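Visit report: Trivivell demonstration site, Pronmont

Purpose of visit

We were invited by Trivivell to see its household tidying and dusting package at the Pronmont site, ahead of a decision on whether to take one unit on trial for the serviced flats at Wogan. The visit took place in July and lasted from 9.30 until shortly after two. Three of us attended. Our contact on the day was Pao-chu Hsieh, who had sent the agenda and the task list in advance.

The package has three parts: a two-arm robot, a set of hand tools adapted from ordinary household goods, and a service contract covering software changes and remote support. The list price of the tool set alone is 1595. The service contract is 884 a quarter, with a minimum term of one year. The robot is leased separately and the rate depends on term, so I have left it out of this report. All prices are in pounds and exclude VAT.

Site and arrangements

Pronmont is a converted dairy on two floors. Demonstrations take place on the ground floor. Visitors sign in, are given a short safety talk and may then stand at the work table, provided someone from Trivivell is within reach of the stop button. We were free to ask for tasks to be repeated, and did so on several occasions. Photography was permitted.

The morning was given over to surface cleaning. Folding and dishwashing were on the agenda but were dropped at our request, as neither is in our scope.

Dusting a small shelf

The main task was the removal of light debris from a two-tier shelf with wooden boards and a black metal frame, placed on a table. It is a fair test for our purposes. Each flat at Wogan has at least one open shelf of this general type, and the lower level is where our cleaning staff lose time, as the reach is awkward and there are usually objects in the way.

The tool is a microfiber duster with a chenille head, held by the handle between the two green-padded fingers of the gripper. Trivivell says the handle can be replaced with any flat one of similar width. The tool set includes four heads, which can be washed at 40 degrees. 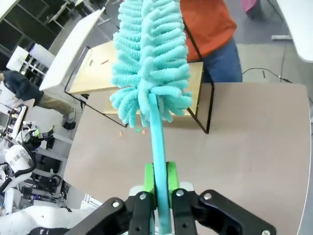 Bits on the table are not a pass in my book, said Hsieh. If the shelf is clean and the table is dirty, the customer still has to get a cloth out, so we score the two surfaces separately and you should ask any other supplier to do the same.

I agree with this and have adopted it in the scoring sheet at the end of our own trial plan. It does raise a question about the package as sold. The duster moves crumbs; it does not collect them. A second pass with a different tool is needed for the table, and the tool for that pass (a small hand brush and pan) is in the set but was not ready for demonstration. We were told it would be by the autumn. I would want to see it before signing.

Objects on the shelf

Trivivell offers two modes for a shelf that is in use. In the first, the robot works round whatever is there and leaves a margin, adjustable from the tablet. In the second, it lifts each object with the free arm, dusts beneath and puts the object back. The second mode is slower and is priced as an option. We asked for both to be explained in detail, and the following points came out of the discussion.

The margin is set per object class, not per object. A cup and a vase receive the same treatment unless the user makes a new class. For serviced flats, where the contents change with each tenant, this is acceptable.

Electrical items are excluded from lifting by default. The robot will dust beside them and will not try to move them. Our insurer will probably insist on this in any case.

Replacement position is stated in the data sheet as within 100 mm of the original. I consider that too loose for a narrow board. Trivivell replied that the figure is a contractual limit and that its own target is tighter, but did not offer to put the target in writing. 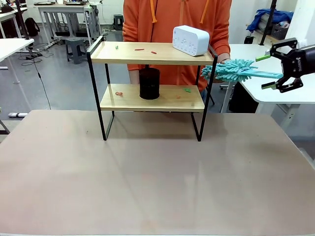

Reach to the lower board is the other point to settle. The duster has to come in from the side or the front, with the upper board limiting how far the arm can be raised. The data sheet gives a minimum clear height between boards, and two of the five shelf models at Wogan fall below it. We can either replace those two models or exclude them from the contract. I have asked for a quotation on the basis of exclusion.

Grip and tool changes

Tools are changed by hand in the standard package. An automatic rack is available, but it takes up most of a metre of wall and I do not see where it would go in the smaller flats. Manual change is simple enough: the operator offers the handle to the open fingers, confirms on the tablet, and the fingers close. There is no locking pin. Grip force is set per tool and stored with the tool profile.

The finger pads are a wear part. Trivivell rates them at 4000 grip cycles and supplies them in pairs. At our expected use that is a change every few months, which our own maintenance staff could do. I asked whether the rating was taken with clean pads or with pads exposed to household dust and polish. The answer was clean pads. We should assume a shorter life.

Support

Remote support is run from the Zurham office between 7 am and 7 pm. Outside those hours faults are logged and answered the next working morning. Software changes are issued monthly and can be deferred once. Logs are kept by Trivivell for the length of the contract, and the draft terms allow it to use them for product development. This clause needs to be looked at by our legal team, as the units would be working in occupied flats.

Points outstanding

Written replacement tolerance for the lifting mode.
Date for a demonstration of the brush and pan.
Quotation excluding the two low shelf models.
Pad life under household conditions, with test method.
Revised wording on log retention.

I have sent the list to Hsieh and asked for replies before the next budget meeting. Subject to the first two items, I would support a trial of one unit in a single vacant flat, with the lifting mode included and the automatic rack left out.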